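Home | Issues | Stage & Screen | Submit | Contact

Repeat Jokes and Returning Crowds: Notes from Two Rooms
Lamai Panyasiri
November

3. What the regulars heard

I should say up front that I love hearing a joke twice. My co-author Kilian Kofler doesn't, and we argued about it through most of this section, so read it with that in mind (he got his way in section 4).

We followed one touring stand-up, Buppha Chuensuk, through two visits to the same pair of rooms. The Todmont is a proper theater with 700 seats and a balcony that creaks. The Wekthorpe is a back room over a restaurant, and when 40 people are in there you can hear every one of them breathe. She played each room twice, with a long gap between visits, and she brought a lot of the same material back. I sat in the dark both times with a notebook and a pen that clicked too loudly.

What I wanted to know was simple. Does a crowd laugh in the same place when it already knows where the joke is going? At the Todmont, mostly yes! The big closing bit about her mother's driving lessons got its roar right on the last word, both visits. The laugh started a little sooner the second time, and I think that's the regulars pulling everybody else along with them. 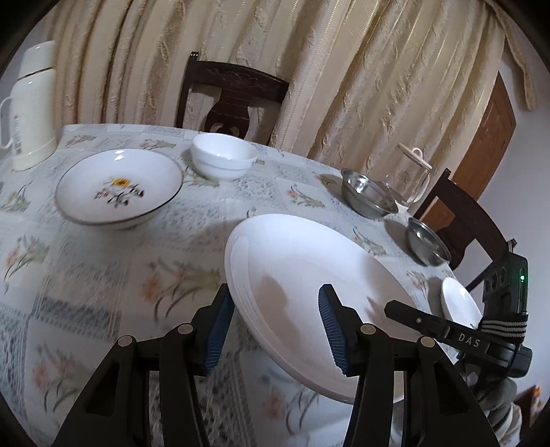 Figure 3.

The Wekthorpe was a different night out altogether. Small rooms remember things. Buppha has a long story about a family dinner where an aunt keeps sending back the food, and on the second visit a man near the front said the punch line along with her, quietly, like a hymn. She stopped, looked at him, and built a whole new ending on the spot. The story hangs on one dinner plate, and I always picture it as plain and white with a raised ring around the well, like the one in Figure 3, even though she never says a word about what it looks like. I asked four people in the bar afterward to describe the aunt's plate and got four completely different plates, one of them with roosters on it. So the words were the same for all of us and the pictures in our heads weren't, and I suspect that's a good part of why a story holds up better than a one-liner the second time through.

One-liners did worse in both rooms. Her quick run about airport shoes killed on the first visit and got polite chuckles on the second, and she cut it short at the Wekthorpe. Kilian reads this as plain boredom. I'm less sure, because the run also came right after the heckler, and the room was still buzzing about him.

We didn't record either show, at her request, so the timing notes are mine and they're only as good as my ears. Section 4 takes up the interviews.

Comments

Charoen Jaidee: I was at the second Todmont show and the balcony was dead for the first ten minutes. Did you sit downstairs both times? It matters.

Rungnapa Onsri: Team Kilian. If I pay twice I want new jokes.

Lamai Panyasiri: Charoen, downstairs both times, yes. I'll add that to the methods section.

Previous section | Next section | Back to top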